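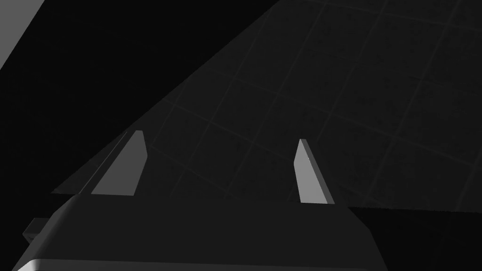 Capítulo 9
Programar um festival: da inscrição à sala

Neste capítulo: triagem de filmes, grelha de sessões, cópias de exibição, debates. Pré-requisito: capítulo 8 (orçamento e licenças). Quem saltou o 8, volte lá, pelo menos às tabelas.

9.1 O problema

Um festival médio recebe muito mais filmes do que pode mostrar. Caso que vamos seguir até ao fim: o festival Skollircombe, documentário e ficção curta, edição de junho. Inscrições recebidas: 2674. Filmes programados: 169. O resto é trabalho que o público não vê, mas que ocupa a equipa durante meses e come uma fatia grande do orçamento.

Directora de programação, nesse ano: Ye-ji So. Responsável pelas cópias: Ovidiu Ilie. Os dois reaparecem nos exercícios, convém fixar os nomes.

9.2 Triagem

Primeira leitura: duas pessoas por filme, sem falarem entre si. Nota curta, três linhas no máximo. Se as duas dizem não, sai. Se discordam, terceira pessoa. Filmes com mais de uma hora vêem-se inteiros, sempre; nos curtos também, não há desculpa.

Erros frequentes:
- Rejeitar pelo resumo. O resumo é quase sempre mau, mesmo nos filmes bons.
- Ver dez seguidos à noite. As notas dos últimos não vlaem nada.
- Esquecer a data da estreia. Há secções que exigem estreia nacional, confirmar antes de discutir o filme.

9.3 A grelha

Começa-se pelas salas e não pelos títulos. Lotação, horários, tempo de limpeza entre sessões. No Skollircombe a sala grande chama-se Hata e a pequena Szewczyk; a Hata fecha às 23h30, portanto nada de longas depois das 21h30 se houver debate. Parece óbvio. Ye-ji So teve de refazer uma noite inteira por causa disto.

Regra prática: fechar primeiro abertura, encerramento e competição. Depois as retrospectivas. As curtas no fim, em blocos, com a duração somada mais os intervalos.

9.4 Cópias e seguro

Pedir a cópia no dia em que o filme é aceite. Testar do princípio ao fim, som incluido, legendas incluídas. Transporte de película: apólice própria, no nosso caso com a Grallurance, valor declarado de 3000 euros por título. Ilie guarda uma ficha por cópia: entrada, teste, sessão, devolução. O modelo está no anexo do capítulo.

Termos a reter: estreia nacional, grelha, bloco, cópia de exibição, ficha de cópia.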